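The Gripper That Would Not Let Go

The shirt was a men's medium, and by the time anyone reached the stop button the left sleeve had come away at the shoulder. The arm kept pulling for 11 seconds. Then it dropped the sleeve on the table, logged the fold as complete and asked for the next garment.

It happened on a Saturday in November at the Brutport laundry, a contract plant that washes and folds work shirts for hotels. The machine was a two-armed folding cell built by Brorketti, running control software from a smaller company called Kosix. It had been in service for 19 weeks. A worker named in the incident report only as the station attendant had a hand on the table when the arm moved. She was bruised across two fingers and went back to work the next day.

Innes Niven wrote the report. He inspects automated equipment for Gourlay, the firm that insures the plant, and he spent most of the following week standing next to the cell with a clipboard.

"The arm did what it was told," Niven says. "It was told the cuff was in one place and the cuff was in another."

The cell learned its work from recordings of people folding at home. Kosix had collected 2,000 of them, filmed from head height, and used them to teach the software where sleeves go and in what order. Long-sleeved shirts were the hardest group. People fold them in different ways, and a buttoned cuff looks much the same whether it is lying on top of the shirt or caught under it.
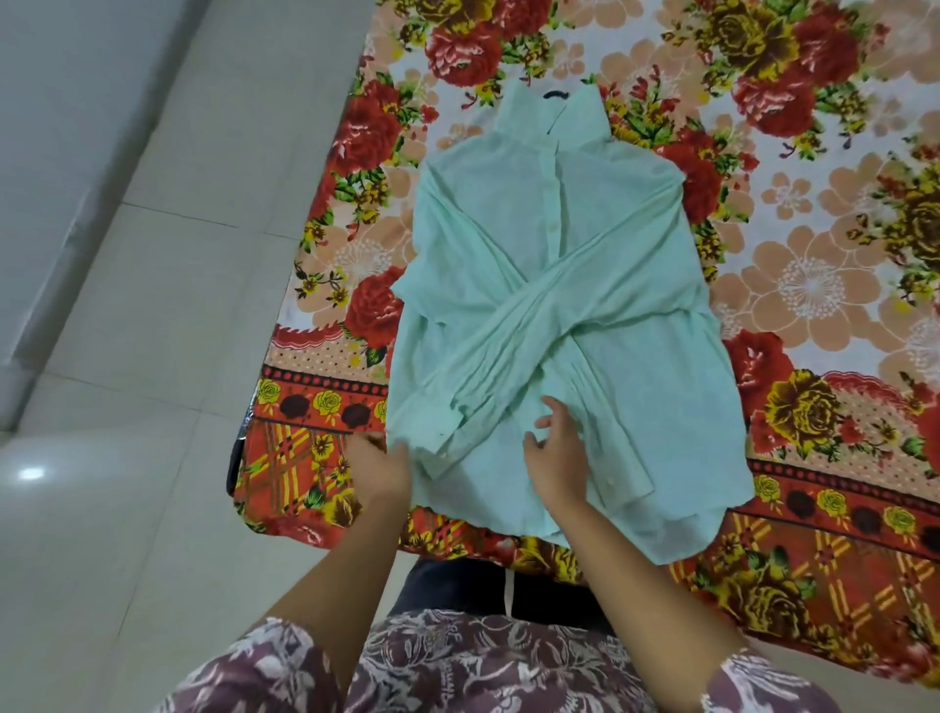 Why didn't the arm stop when the sleeve snagged?

The force limit was set high enough to handle wet cotton, and a dry shirt tears before it reaches that limit.

Niven found the setting on his second day. The cell had first been installed on the wet side of the plant, moving damp sheets out of the washers. When it was shifted to folding, the grippers were changed and the force limit was left alone. The number was on a settings page that the operators could open but had no reason to.

The second fault was in the grip check. After each pinch, the software looks to see whether cloth is held. It was. The software did not check whether the same piece of cloth was also held by the other arm, and on that Saturday it was. One gripper had the left cuff. The other had closed on the front of the shirt and the tail of the same sleeve.

A light curtain along the front edge of the table should have cut power when the attendant reached in. It had been muted for loading, and the mute timer ran for 20 seconds after each shirt went down. She reached in well before it expired.

Brorketti has since shortened the timer and put the force limit behind a password. Kosix has added a check for cloth held in both grippers, and its engineers are going back through the long-sleeve recordings to relabel the ones where the cuffs cross.

Niven signed off on the cell in its new form, with one condition. The plant has to run a test shirt at the start of every shift, with one sleeve pinned to the table, and write down whether the arm stops.

The cell is running again on short sleeves. Long sleeves are being folded by hand at the next table, and the plant manager has not set a date for moving them back.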